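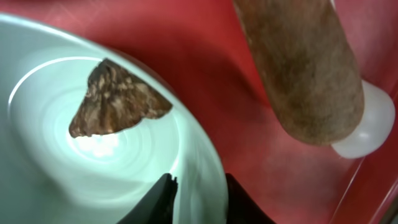
one piece, big white bowl

Forum > Home Cooking > Frying & Snacks
Samosa dough keeps blistering, what am I doing wrong

natas_kitchen wrote:
ok so third batch this month and the shells STILL come out covered in little bubbles. taste fine, look like they have a rash. using the recipe from my aunt Nata, she gives no amounts for anything so I'm guessing on the water. flour, salt, oil, warm water, rest it, roll, fill, fry. oil is hot, I drop a bit of dough in and it shoots right up. Need these to look decent for a thing in August. Help

dbielecka wrote:
Oil too hot. If the test piece shoots up you're way over. Should sit there a while, lazy bubbles, then drift up. Start low and go slow, turn the heat up at the end for color.

Also dough sounds wet

x_maluleke wrote:
Agree on heat. Don't agree on the dough, can't tell that from one post. How long are you resting it?

natas_kitchen wrote:
half an hour? sometimes less if people are hungry lol

x_maluleke wrote:
Rest is fine then. Heat.

guzman_abe wrote:
Going to be the odd one out. Bake them. Brush with oil, hot oven, flip once. No blisters, no mess, no pot of old oil sitting on the stove for a week wondering what to do with it. My kids can't tell the diference

dbielecka wrote:
Your kids can tell, they're being nice

guzman_abe wrote:
They are 7 and 2, they are not being nice about anything

naledi_o wrote:
Baked is a different food. Good food! Just not the same crust. With baked you get cracker, with slow fried you get that short, flaky thing that breaks when you bite. I grew up down the street from a shop called Naidoo and theirs took forever, big wide pot, low flame, you stood in line and complained.

What helped me: rub the oil into the dry flour before any water goes in. Keep rubbing till it holds together when you squeeze a handful. Then water a spoon at a time. Dough should be stiff, like annoying to knead. So I'm with Damian on this, wet dough + hot oil = bubbles

x_maluleke wrote:
Fine, stiff dough. But I've made them with soft dough in cool oil and they were smooth. Heat matters more, I'll die on this hill

natas_kitchen wrote:
wait I've been putting the oil and water in together. is that bad

naledi_o wrote:
That's probably half of it yes

htmok wrote:
Anyone use the spring roll sheets instead? I buy Modon frozen ones, thaw in the fridge overnight, keep a damp towel over the stack. Glue with flour and water paste. Not traditional I know, but no kneading and thin and crisp all the way. Fold is like a paper football

dbielecka wrote:
Those are good for small ones. For the big fat potato kind they split on me at the corners

htmok wrote:
Underfill them. And cool the filling first, steam is what busts the corners

guzman_abe wrote:
cool filling is good advice for all of them tbh

natas_kitchen wrote:
6/27/22 update. Rubbed the oil in first, went easy on the water, started on low. Took so long I thought I broke somthing. MUCH smoother, a few tiny bubbles on two of them and thats it. color came up nice at the end like Damian said. Trying peas next time, does frozen work or do they go mushy

x_maluleke wrote:
Told you. Heat

naledi_o wrote:
Told you. Dough

Frozen peas are fine, stir them in right at the end, don't cook them first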